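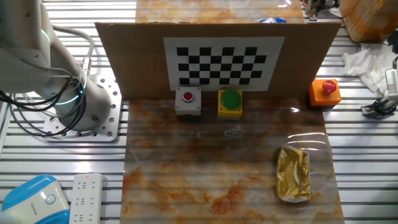 Linov wants 2000 button presses before it teaches its robot anything
September 24, 2019
By Mireille Moulin

HILLNESS. A small automation company here is spending the fall having a robot arm press buttons, and it would like people to believe this will matter to factories.

Linov, which rents the upper floor of the old Mulder building, says it is collecting 2000 recorded examples of an arm reaching for and pressing push buttons of different shapes and colors. A person steers the arm through each one. The recordings then go into a learning program that is supposed to work out how to do the job by itself, including with buttons it has never met.

As of this week the count stood at 799.

"People see three boxes on a table and think it's a toy," said Bello Isah, who runs the collection work. "But every machine on a shop floor has a panel like this somewhere, and a person has to walk over to it."

That is true as far as it goes. The person walking over usually also looks at the machine, listens to it and decides whether pressing anything is a good idea. Linov's program will do none of that. Isah agreed, and said judgment was "a later project." He did not say how much later.

The buttons in the current set are a small red one on a light gray box, a big green mushroom-head on a yellow box and a red mushroom-head on an orange one. They sit in a row in front of a cardboard panel with a checkerboard sheet taped to it, which is used to line up the camera with the arm. The tabletop is covered with an orange and cream marble pattern under clear plastic. Isah said the company changes the covering from time to time so the program does not learn that buttons only live on one kind of table. The same thinking explains the odds and ends left within reach, such as a gold foil pouch. The program is meant to learn to ignore them.

Whether it will is the open question. Linov's first try, in February, used a single button and a plain white surface. The company said then that the arm "performed reliably." Asked what that meant, Isah said it did well until the button was moved to the other side of the table, when it pressed the place where the button used to be. The company did not put that in its announcement. It also declined to share a success rate for the new set, on the grounds that the set is unfinished.

Kimutai Obura, who spent 12 years servicing packaging lines and now teaches maintenance at the trade school in Vurkatberg, was not impressed by the plan.

"Green button, yellow box, good light, nothing moving," Obura said. "Show me one behind a guard with grease on it and a label somebody peeled off. Then show me what it does when it misses."

He was more bothered by the red mushroom-head. Buttons of that style are commonly used for emergency stops, and he does not like the idea of a machine learning to treat one as just another thing to push. Isah said the program is told which button to go for on each attempt and does not choose. Obura said that was fine for a table.

Chiamaka Ugwu does much of the steering. She said the presses themselves are quick and the slow part is putting things back in new places between them, enough that no two attempts look alike. She throws out recordings where she hesitates, a habit she and Isah disagree on. He would keep some of them, so the program sees what a correction looks like. For now they are saved in a separate folder and left out of the 799.

That leaves the number 2000, which turns up in all of the company's material. Nothing in that material says why it should be enough. Ottilie Koller, who handles Linov's business side, said it was picked because it could be finished before the lease comes up for renewal.

"If it needs more, we'll collect more," Koller said. "We would have to find the money first."

Linov has 2 customers lined up to see a demonstration once the set is complete. Koller would not name them and said neither has signed anything. No date has been set, and the company has not decided whether visitors will be allowed to move the buttons.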